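Gripper slip fault FAQ - Flividow arms, Estden site
Updated Thursday, January 11, 2024

What happened?
Arm 2 let go of a laptop halfway through a shelf move. No one hurt. Laptop dented, arm fine.

Why did it let go?
Grip force setting went back to default after the Gomden update. Default is 5 newtons. Way too low for anything flat and heavy.

Are the other arms affected?
Any arm updated before the fix, yes. Check the version screen before you start. If it ends in 19 you're good.

Can I just raise the force myself?
Please dont. Too high cracks screens. Ask Evelien Aerts, she has the login.

What about the pads?
Worn pads make it worse. Swap both fingers at the same time, never one. Spares in the Bakker cabinet, bottom drawer.
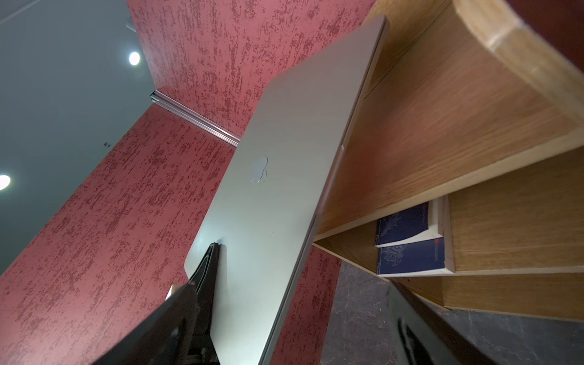 What do I do if the slip alarm goes off?
Hit stop and keep your hands out from under the arm. Wait for the light to go solid, then take the item out by hand and log it.

When is the permanant fix?
April. Until then, 100 test grips after every update.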